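Okcombe Laundry Room -- Gallery

The shared laundry room at Okcombe reopened in September after a long refit. Mahnaz Moradi took the pictures on this page over several weeks, mostly in the early evening when the room is busiest. Click any picture to see it larger. Captions are by Mojtaba Amini.

The old room had two washers and one long bench, and people folded on top of the dryers. The new one has a sorting area by the door, a proper folding table and shelves along the back wall. The work cost $2,842, most of it for the table and the shelving. Paint came out of the regular building budget.

The sorting area

Clothes get separated here before they go in. Darks and brights used to end up in the same load, and we had a few complaints about pale shirts coming out gray. There is now a card on the wall with the groups written out: whites, lights, brights, darks. Towels go separately if you have enough of them to fill a machine.

Dark greens are the ones people ask about. 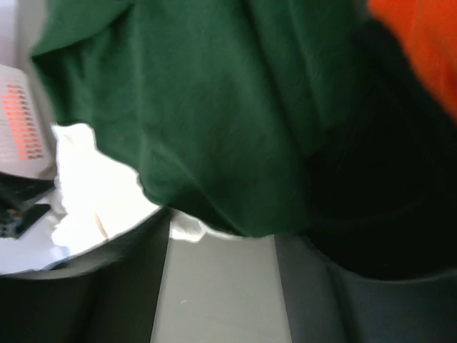 They go with the blacks, on cold, and the oranges and reds go in the next load. Anything soft or fuzzy should be turned inside out first. Shake things open before you load them -- a shirt that goes in folded tends to come out with the same creases.

The folding table

The table is 60 inches long and stands a little higher than the old bench. Please clear it when you finish. Small items left behind go in the Damier tin on the top shelf, and larger ones are hung on the rail for about a month.

More pictures from the refit are in the Pernisholm album. To add your own, leave prints or a memory card with Mahnaz in apartment 98.

Back to all galleries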